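Visiting Vustby in the off season with a kid, is the light show still on?

Posted in: Travel Help > Seasonal Events
2019-04-08

Zane Bite
We are thinking of going to Vustby for three nights in October, two adults and one four-year-old. We went years ago for the winter lights and I remember the indoor garden at the Maglaya hotel having a big display with music every hour in the evening. The hotel website only shows the winter one. Does anyone know if they put up anything in the fall, and is it free if you aren't staying there? We would be staying at the Gendasen because the rate is $124 a night and the Maglaya is a lot more than that.

Also wondering how far the walk is between the two. On the map they look like they're next door but I know how that goes with these big hotels. We would have a stroller.

Last thing, is it too loud for a small child? Ours doesn't like sudden noises. She does fine if she has something to hold on to.

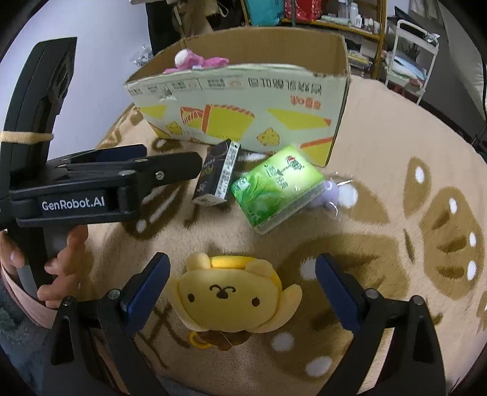
Yellow plush dog on the rug

I should add that we don't gamble and won't have a car. Any tips on eating cheap near there are welcome too.

3 replies

Wian Ngubane
I live on the east side of town and take visitors there a few times a year. Yes, there is a fall display. It goes up in the last week of September and stays until the first weekend of November, when they close the garden to build the winter one. If your trip runs into that first week of November, check before you book. They put up black curtains and you can't see anything for days.

It is free and you don't need to be a guest. Go in by the Mesden Street doors, turn left at the coffee counter and follow the carpet. The fall one is pumpkins, a water wheel and a lot of orange lanterns overhead. There is music on the hour from 5 to 10 pm, but it is shorter than in winter. I'd say go to the 5 pm one on a weekday. By 8 it is three deep at the railing and a kid in a stroller sees legs.

For the noise, stand on the side by the water wheel. The speakers are at the other end, over the stairs. The winter show has a loud crack when the snow machines start up but they don't run those in the fall.

The walk from the Gendasen is longer than it looks. The hotels share a wall but there is no door through it at street level. You have to take the elevator to level 2, go over the footbridge and come back down. The elevator on the Maglaya side was out of order when I was there last month and I don't know if it has been fixed. With a stroller I would go outside along the sidewalk instead. It's flat the whole way.

Food: the noodle place in the lower level of the Gendasen has big portions and one bowl will do for an adult and a child. Skip the buffet at dinner. Breakfast there is better value.

guest_mvt
Free yes. Parking is not free anymore, they charge after the first hour.

desertpat
We were at the Gendasen in the fall two years ago. Room was clean, bed was fine, bathroom fan rattled. Ask for a high floor on the garden side because the street side gets the music from the bar across the road until late.

The 38 bus goes from the airport and stops in front of the Maglaya, so you don't need a taxi. It has room for a folded stroller by the back door. Exact change only when we rode it.

I can't help with the lights. My husband had a cold and we only saw them on the way past.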